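Lace and Tongue: The Case for Putting Shoes Away Open

By Geum-ok Jeon
January
Filed under: Opinion / Closets & Entryways
Last updated: January

Most advice on storing shoes deals with the container. Racks, drop-front boxes, hanging pockets and angled shelves are compared by price and by pairs per square foot. The condition in which the shoe goes into the container gets a sentence at most, usually about wiping the soles. My position is that the order should be reversed. A lace-up shoe should be loosened, its tongue centered and its opening left clear before it is put anywhere, and a storage system that makes this difficult should be rejected however many pairs it holds.

The common failure is a shoe taken off while still tied. The heel of one foot holds down the heel of the other shoe, the foot is pulled out, and the knot stays where it was. The upper keeps the tension. The next time, the foot is forced in against a closed throat, and the back of the collar folds under the heel. Collar padding is foam under fabric or thin leather. It tolerates pressure from the side well and folding poorly. Once a crease is set in the collar, it folds at the same line again with less force.

Thick laces make the problem worse in one respect and better in another. They hold a crossing by friction, so a shoe with thick laces stays tight even when the bow is gone. They also loosen evenly once the crossings are pulled up, and they rarely cut into the eyelet flaps. A knotted end should be left alone if it keeps the lace from pulling through. It should not be used as a handle.

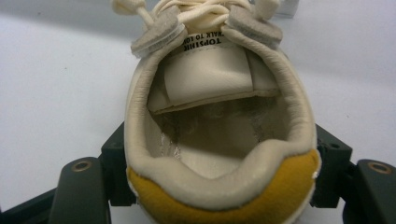 Thick laces crossed between the eyelet flaps, with printing on the tongue below.

The tongue is the part I would inspect first on any lace-up. It is attached at the bottom and, on many casual shoes, nowhere else, so it drifts to one side in use. A tongue that is stored off center under tension dries off center. Printing or a label near the top is useful here as a reference mark. If the lettering sits midway between the flaps, the tongue is straight. If one end of a word is buried much deeper than the other, pull the tongue up and set it again.

The procedure I recommend has 3 steps. Untie the bow and lift the top 2 crossings until the flaps move apart freely. Center the tongue. Set the shoe down with the opening facing out, heel toward the person who will pick it up.

The last step is the one that meets resistance. Retail display has taught us to point toes outward, and catalog photographs of closets follow the same rule. The toe is the more attractive end. It is the less useful one. From the heel side, a person can look down into the shoe, see whether the insole has shifted or the lining has started to wear, and take hold of the collar without turning the shoe around. Most of the information about a shoe's condition is inside it.

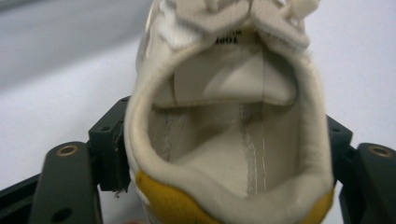 Does a shoe need a shoe tree if it is stored this way?
Casual sneakers can do without one; a leather dress shoe still benefits from a tree, because the leather creases across the toe as it dries.

Color is the usual objection to heel-out storage. People say they cannot identify a pair from behind. In a household with several white or cream pairs, I find the reverse to be true. Toes in that color range look much alike on a dim shelf. Heels tend to differ, through a contrasting panel, a pull tab or a change of material. A patch of mustard yellow at the heel is easier to find at seven in the morning than a slightly different shade of white at the toe.

On equipment, I have used two systems long enough to compare. The Torvik rack is an open shelf with a flat deck. The Hotden box is a closed unit with a flap at the front. The Hotden stacks better and keeps dust off. It is also short enough that the laces of a loosened shoe touch the lid, which encourages the owner to tighten them again. I gave mine away. The Torvik holds fewer pairs in the same width and has no other fault that matters.

I would extend the argument to anyone designing an entryway. Allow depth for the whole shoe with the heel at the front edge, and height for a tongue standing up. Put the deck low enough that the openings can be seen from above. A bench nearby will do more for the condition of the collars than another tier of shelving, as people who are seated untie their laces and people who are standing on one foot generally do not.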